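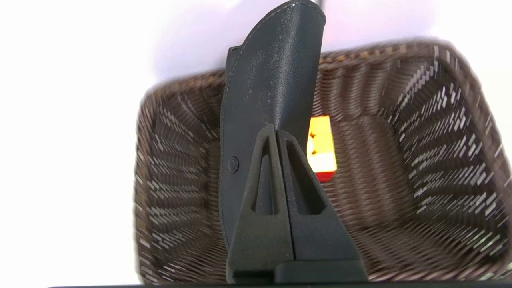

# Carport basket notes (README)

Filed under: Home & Sorting > Storage > Read me first

Right, so this started as a text file for my own use and then people kept asking me where things went, so now it's a README. It covers the baskets. Woven ones, rectangular, the sort you can park on a shelf or the floor and drop things into without thinking very hard. If you're after the notes on the drawers, those are in the other folder (and they're a mess, sorry, I'll get to them).

## What's in this folder

- `baskets.csv` – one row per basket, with a name, where it lives and what's meant to be in it
- `contents.csv` – one row per thing, 409 rows at the last tidy
- `moves.txt` – my scribbles on what went where and when, not very readable
- this file

The list is called Carport because that's where I did the first big sort, with everything spread out on an old sheet and rain blowing in sideways. I thought about renaming it when we moved to Meltville but by then it was in all the file names, so Carport it stays.

## How the baskets are named

I've given them proper names instead of numbers. I did try numbers for a while and could never remember whether the gloves were in 3 or 5. The ones in use now are:

**Dreltoleo** – cables, chargers, plugs. Named after a word my nephew made up and refused to explain. It's the fullest of the lot and needs going through again.

**Pichon** – sewing bits, buttons, ribbon, the good scissors (please put them back!).

**Hall** – hats, gloves, scarves, dog lead. Boring name, very useful basket.

**Bits** – exactly what it sounds like. If you can't decide, it goes in Bits, and I sort Bits out once a month or whenever I can't get anything else in.

There's a spare too, so the `baskets.csv` file has 5 rows and only 4 of them have anything listed against them. The spare isn't a mistake, leave the row in.

## The columns in contents.csv

`item` is whatever I'd call the thing out loud. "Long black cable" is fine. I've not tried to be clever about it, which does mean there are two different entries for what may well be the same torch.

`basket` is the name from the list above, spelled the same way every time. Capital letter at the start, please, or the sorting goes funny.

`keep` is y, n or m. The m is for maybe. There are far too many m's. I had a go at them in December and got it down to 100, which I was quite pleased with, and then it crept back up again over the spring.

`note` is optional and mostly me grumbling.

## Looking after woven baskets

People ask about this more than they ask about the files, so I'll stick it here.

Tip the whole thing out before you clean it. Crumbs, pins and bits of thread all work their way into the weave and a quick wipe over the top won't shift them. I use an old paintbrush for the corners and the vacuum with the brush head on for the bottom. A cloth that's only just damp will do for the sides, then leave it somewhere airy until the next day.

Don't drag a heavy one along by the rim. I've killed two that way. Both hands underneath, and if you can't lift it like that then it's got too much in it!

Anything with sharp ends goes in a tin first and then in the basket. Same for anything that leaks.

## Things I still want to do

- merge the torches
- decide whether Dreltoleo should be split in two (probably yes, but then I'd need another silly name)
- add a column for who asked me to keep the thing
- write up the drawers

Use any of this however you like. Copy the files, wipe my rows out and put your own in. If you spot something daft in the columns tell me and I'll fix it.

Last changed 03/06/2019

## Comments

**Florian Boyer**
Pinched your y/n/m column for my shed and I've now got a shed full of maybes, so thanks for that. Does the spare basket need a name or can I leave it blank?

**marrowfat**
The paintbrush tip is brilliant, I've been picking pins out with my fingers for years.

**Jo in the back bedroom**
Please split the cables. One for chargers you use and one for chargers you're scared to throw away.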